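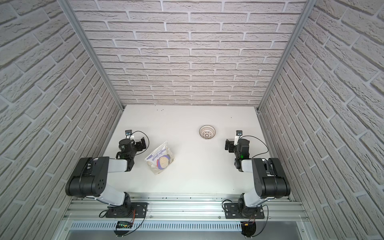

Pale bricks in staggered rows, with slightly darker lines of mortar color between them.

Why don't bricks line up?

Go find a brick wall. Outside your school, on your street, on a wallpaper panel, wherever. Now put your finger on one of the up-and-down lines between two bricks and slide it straight up. Bump! You ran into the middle of another brick, didn't you?

I noticed this when I was 7 and I bugged my uncle about it for a whole car ride. He told me to go home and build two walls out of toy blocks, so I'm going to tell you to do the same thing.

For the first wall, stack your blocks in neat towers, side by side, so every gap sits right on top of the gap below. For the second wall, start each new row half a block over, so every block sits on two blocks underneath. Now poke both walls in the middle with one finger. My first wall split apart like a zipper (my sister thought this was hilarious). My second one wobbled a bit and stayed up.

What's going on? In the tower wall, each tower is on its own. Push one and its neighbors don't help at all. In the staggered wall, every brick is holding down two others and being held down by the ones on top, so the weight spreads out sideways as it goes down – a bit like a pyramid of cheerleaders.

Builders have a name for this. The pattern of bricks in a wall is called a bond, and the one where each row shifts over by half a brick is called running bond. A single flat row is called a course. The gluey stuff in between is mortar, which is mostly sand, water and cement or lime. It goes on soft and sets hard.

There are fancier bonds, too! In Flemish bond, every row goes long brick, short brick, long brick, short brick. The short ones are really the same bricks turned so you only see their ends. A reader named Diệp Bạch wrote to me in June to say she'd found 4 different patterns on the walk to her library, and I've been jealous ever since.

If you want to try it, take paper and a crayon and do a rubbing of a rough wall. Press lightly or the paper rips. You'll see the courses come up on the page, row by row, and you can color them in when you get home.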